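Speaker notes – "Speech recognition for a kitchen timer"
Ladmont evening meetup, April, slot starts 7 pm

Open with the recording of Ritu asking the timer for "fifteen minutes" and getting fifty. Let it play to the end. Wait for the laugh, then say: this was our first week, and I loved every minute of it.

Who we are: me (Dulce Camacho), Ritu Lodhi on audio, In-ho Bae on the firmware. We call the project Rulura. It recognizes a small set of spoken words on a cheap chip, with no network at all. Keep this short, people want the sound demos.

Slide 2. The problem. Kitchens are LOUD. Fans, taps, pans, a radio, someone talking over the radio. Most small models are trained on people speaking close to a mic in a quiet room, and then they meet a range hood. Play the hood clip. Play it again with Ritu speaking under it. Ask who caught the number.
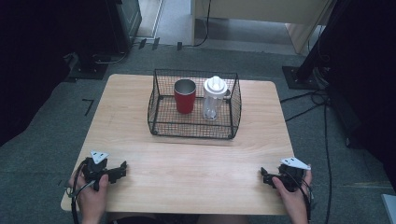 Slide 3. Words that sound alike. Fifteen and fifty, thirteen and thirty, and so on up. The stress moves and the final "n" is so quiet that a fan eats it whole. We started collecting longer phrases too, because people don't only say numbers to a timer, they name things. Take a red tumbler and a clear bottle with a white lid, standing in a black mesh basket: "tumbler" came through the noise beautifully, "bottle" kept turning into "total," and "lid" vanished. Short words with soft endings are where we lose. Say the three words out loud, slowly, then fast. It works well in a room this size.

Slide 4. What we recorded. 3000 clips, all from friends and family who let us into their kitchens. Bit-na Kwon got her whole building in Bramside to join in (thank her, she should be in the second row!). We cut each clip to one second and mixed in noise at 4 levels. The mixing happens fresh on every pass, so the model never hears quite the same clip twice.

Do NOT go into the filter math here. If someone asks, there's a backup slide at the end.

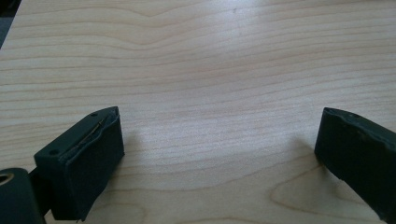 Slide 5. The trick I'm most excited about. We gave the model a "not sure" answer. When the top two guesses are close, the timer asks "one five or five zero?" and listens only for those. It's such a small change, and it made the thing pleasant to use. Chiharu Nomura suggested it after burning a tray of rice crackers on our account.

Live demo. Ask for a volunteer, ideally someone with a quiet voice. Fan on low first. If that goes well, fan on high – if it doesn't, stay on low and talk about why.

Slide 6. What still fails. Children, mostly. Also anyone talking with their mouth full, and Price, my neighbor's parrot, who can start a timer from across the hall. Play the parrot clip only if we're on time.

Slide 7. Next steps. We held back 1000 clips from speakers the model has never heard, and they come out for the next version. In-ho wants to try two microphones. I want more accents, so please come and find me at the break and say some numbers into my phone.

Questions. Repeat each one into the mic, the back rows can't hear. Leave the fan OFF.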